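We use cookies to remember your reading settings. Accept / Manage choices

Bench notebook, Valtimgate workshop
June, entry begun 9:40

Subject: white microwave, door and latch check, then reheating times for the lunch shelf.

Carried over from the last entry: the door on this unit needed a firm push to close. The Ghasemi spares sheet lists the latch as a single part with the door, so a replacement means the whole door. Not ordering yet.

Moved the oven to the light wooden table so the door has room to swing. Supply is 230 V, own socket, no extension lead. Unplugged for the latch work.

Wiped the slots in the front panel with a dry swab. Brown crumbs on the swab, no grease. Closed the door 20 times by hand. It caught each time, with slightly more effort at the lower slot than at the upper. Left the hinge side alone – no play there.

Dial: turns freely, returns to zero without sticking. The Tasier bench timer and the dial disagree a little at short settings. For anything under a minute, use the bench timer and stop by hand.
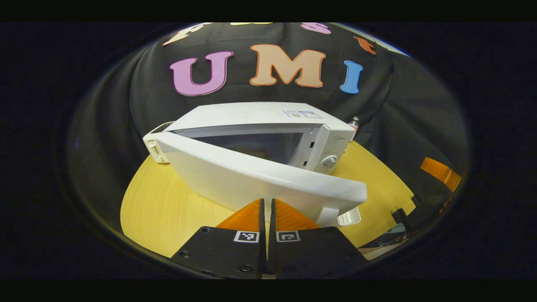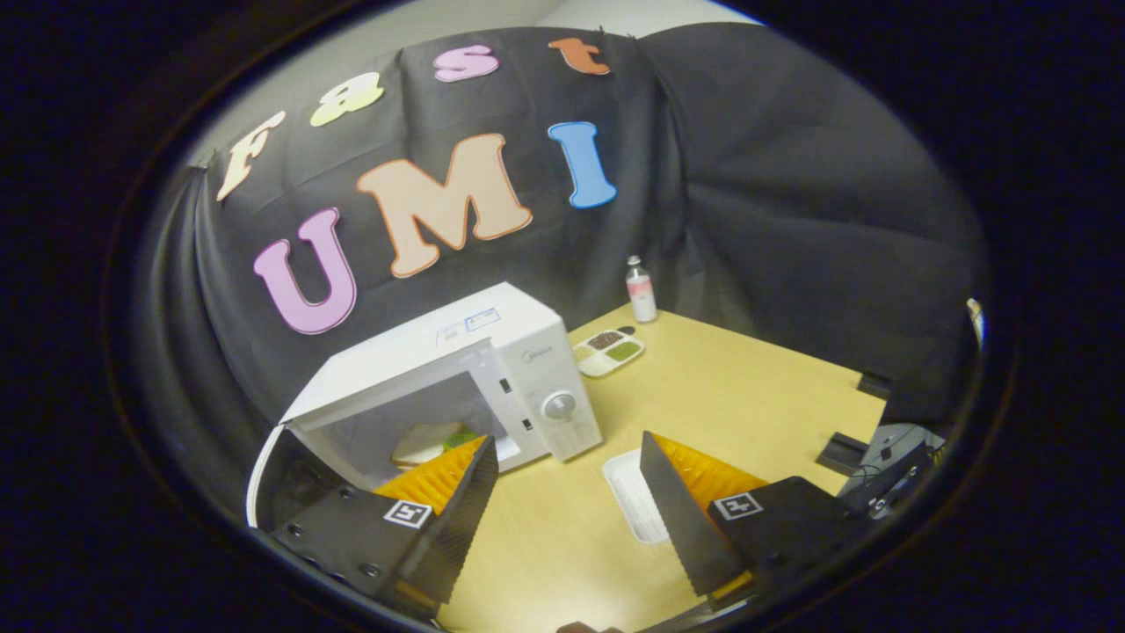
Reko has the same trouble with the oven upstairs and puts it down to people letting go of the door halfway, so that it swings shut under its own weight. Worth cleaning the slots once a month, in that view, and leaving the hooks dry, as oil only holds the crumbs.

Agreed on the dry hooks. Not convinced about the swing. Will compare the two doors when both ovens are free.

Reheating, oven plugged back in. Water first: 300 ml in a glass jug, full setting, stirred before reading. Reached 80 °C, which is enough for the tea people. Bread to be done in short bursts with a paper towel under it. One long burst made the last slice tough at the crust.

To do:
– clean the upper slot again, swab was still picking up color
– write the short-setting note on a card and tape it to the wall
– ask about the price of a door

Stopped 11:15.

Comments (3)

benchleft: Our lower hook wore down first too. A new door fixed it.

mk_upstairs: Paper towel works. A plate upside down under the bread works better.

oddsocket: Was the water reading taken in the middle of the jug or near the wall?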